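微波炉“叮”一声狗就躲进卫生间,怎么慢慢纠正?

宠物互助 > 狗狗行为 > 怕声音

家里的狗是三岁的混血小型犬,母,已绝育,去年从Maddale那边的收容站领回来的。平时胆子不算小,打雷、放鞭炮反应都一般,唯独怕厨房里的提示音。

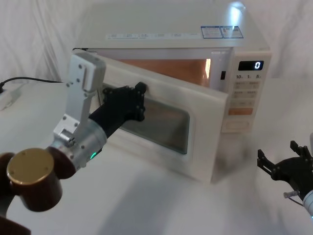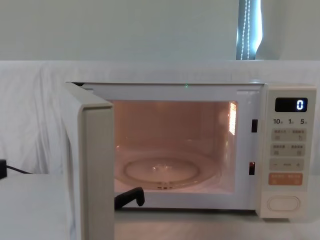 Despina Hodžić
普通会员 · 狗狗行为版

情况是这样的。刚来的头两个月没有问题,后来有一次我热牛奶,她正好趴在台子下面,微波炉结束时连响几声,她跳起来撞到了椅子腿。从那以后,只要听到提示音,她就跑去卫生间,缩在马桶和墙之间,要二十来分钟才肯出来。叫她不理,拿吃的也不吃。

最近更麻烦,提示音还没响,我一开门她就走了。洗衣机结束的声音、电梯到层的声音,她也开始竖耳朵、舔嘴唇。遛狗和吃饭都正常,晚上睡得也还行。四月份做过体检,医生说耳朵没有发炎。

我试过抱着她站在厨房里,让她“习惯一下”,结果她发抖,还尿了一点,之后就没敢再试。说明书翻过了,这台机器的提示音关不掉。

想问两件事:一是这种情况能不能自己在家练,二是她躲进卫生间的时候我该不该进去陪。家里还有一个上小学的孩子,太复杂的办法可能坚持不下来。

浏览 3,324

————

Nabil Salameh
资深会员 · 发帖 210

先说不要再抱着她听了。狗在害怕的时候跑不掉,只会更怕,而且可能连带着怕你抱她。

可以在家练,步骤不难,就是慢。

先把提示音用手机录下来,录清楚一点。练习期间尽量别让她听到真的声音。最简单的做法是在倒计时还剩几秒的时候开门停掉,大多数机器这样就不响了。你说她现在连开门都怕,那就让孩子先带她去离厨房最远的房间,关上门,你再用。

然后放录音。音量从最小开始,小到她耳朵动一下但不走开的程度。放一声,马上给一块她平时吃不到的东西,我用的是水煮鸡胸肉撕成的细条。顺序不能反,一定是先有声音再有肉。如果先掏肉再放声音,她会觉得掏肉是坏消息。一次练五六下就停,一天一到两次。

等她听到声音会抬头看你,再把音量加一格。哪天她不吃了,或者吃得很急、打哈欠、把头扭开,说明加快了,退回上一格。我家那只老狗怕门铃,从最小音量到正常音量用了七个星期,中间退过三次。

录音练好以后,换成真的机器,要从远处重新开始,别以为已经过关了。手机喇叭放出来的声音和真的差别挺大,高音会少一些。开门的声音单独练,也是同样的办法:门开一下,给肉,关上,结束。

至于要不要陪:她躲着的时候可以去陪,安慰不会把害怕“奖励”出来。但是别拖她出来,也别堵在门口。坐在旁边做自己的事就行。卫生间地上凉,给她铺块旧毛巾,门一直留着缝。

孩子可以负责给肉,不要让他负责放声音,小孩容易一下子调太大。

————

Ebuka Ogbonna
新会员

我家也是,后来没管,过了半年自己就好了。你别太紧张,狗能感觉到。实在不行换一台能静音的。

————

Martti Toivonen
会员 · Skurnstead

楼上说的不管,有的狗行,有的狗不行。她已经从一种声音扩展到洗衣机和电梯了,我的意见是不要等。

补充几点Nabil没有写到的。

突然变得怕声音,有时候和疼有关系。她那次撞到了椅子腿,你说体检查了耳朵,没说有没有查背和后腿。我家的狗怕声音怕了很久,最后拍片发现是腰的问题,止痛之后练习才有进展。下次去的时候把这件事完整地告诉医生,最好带一段她躲起来时的视频,医生在诊室里看到的样子和家里不一样。

另外做个简单的记录。日期、什么声音、躲了多久、肯不肯吃,四栏就够了,贴在冰箱上。光凭印象很容易觉得“一点没好”,其实从二十分钟变成十二分钟已经是进步。

如果练了一个月,时间没有缩短,或者她开始在外面也不肯走、半夜喘,就找做行为的兽医,可以配合用药。别自己买镇静的东西喂,有的药只是让狗动不了,怕还是一样怕。

最后,每天出门闻味道的时间别减。练习那天多给她十分钟自己选路走。

————

Despina Hodžić
楼主

谢谢三位。录音昨天晚上录好了,最小音量时她只是耳朵转了一下,鸡肉吃了。背和后腿确实没有查过,我去约时间。毛巾已经铺上,她把它刨成一团,然后趴在旁边的地砖上。

此回复有 131 人觉得有用:Nabil Salameh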